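Marlene Kramer
@marlenekramer · 13 Dec 2022

Right, robot fault thread! I've been saving this one up for weeks and we finally know what was going on, so get a cup of tea. 1/14

The job: pick up drinking straws off a round table and put them in a paper cup. One arm, one two-fingered gripper. A toddler can do it. I have spent most of my autumn on it and I still love it. 2/14

Straws and cup, as promised to everyone who asked what the setup looks like: 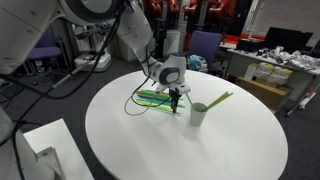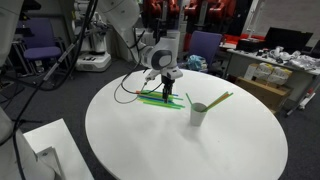 So, the fault. Back in October the arm started stopping dead in the middle of a pick. No crash, no bang, it would just freeze over the pile and throw a "force limit exceeded" message. Reset it, carry on, fine for ages, then bam, again. 3/14

First thought was obvious: the fingers are pushing too hard on the table. Straws are thin, so you have to go right down to get under them, and there's very little room for error. I raised the lowest point by a hair. It still stopped, AND it started missing straws. Brilliant. 4/14

Second thought: the gripper. Eckhard Grube took it off, cleaned it, checked the fingers were straight and put it back on. He was very patient with me. Nothing wrong with it at all. 5/14

At this stage I did what I should have done in week one and went through the logs properly. 317 picks in the batch, 137 of them with a stop. That's awful!! But look at WHERE they stopped and it gets really interesting. 6/14

Nearly every stop came when the wrist was turned past a certain angle. Picks with the wrist the other way round were clean as a whistle, even the ones that went lower. So the table was off the hook. I may have shouted. 7/14

Damilola Lawal had the winning idea. She said stop looking at the fingers and look at the cable. With the wrist turned far enough, the cable to the gripper ran out of slack and tugged sideways. The force sensor can't tell a tug from a push. It felt a shove and stopped the arm. 8/14

Which is the safety stop doing EXACTLY what it should, by the way. I want to be very clear on this because two people have already messaged me asking why we didn't turn the limit up. Please don't turn the limit up! It's there for your hands. 9/14

And I'm so glad we left it alone. When we took the cable off, the outer cover had rubbed through near the connector. Had we let the arm pull harder it would have gone on chewing at that spot until something gave, quite possibly with the gripper dropping out mid-move. 10/14

The fix was gloriously dull. New cable from Beltix, a longer loop, one extra clip further up the arm, and a limit in the software on how far the wrist may turn before it has to unwind. Gavin Semple wrote that last bit in an afternoon. 11/14

Then we ran it again. 334 picks, not one force stop. It did drop plenty of straws, and it knocked the cup over a couple of times, but those are ordinary mistakes and I can work on those. I was grinning like a fool. 12/14

Things I've changed in how I work: I now move the wrist through its whole range by hand and watch the cable before the first run of the day. I write down the joint angles with every stop, not only the error text. And I ask Damilola sooner. 13/14

Still to do: orange straws get missed more than the green ones and I have no idea why yet. Jana Hinrichs reckons it's the lighting, I reckon it's the training data, there is cake riding on it. If you've seen a force stop that was really a cable, please tell me your story, I want to hear all of them! 14/14

Marlene Kramer
@marlenekramer
Adding one as several of you asked: yes, the old cable is in a labelled bag in my drawer, and no, the cover damage wasn't visible with it fitted. It was on the side facing the arm. You'd only find it by taking it off or running a finger along it with the power off.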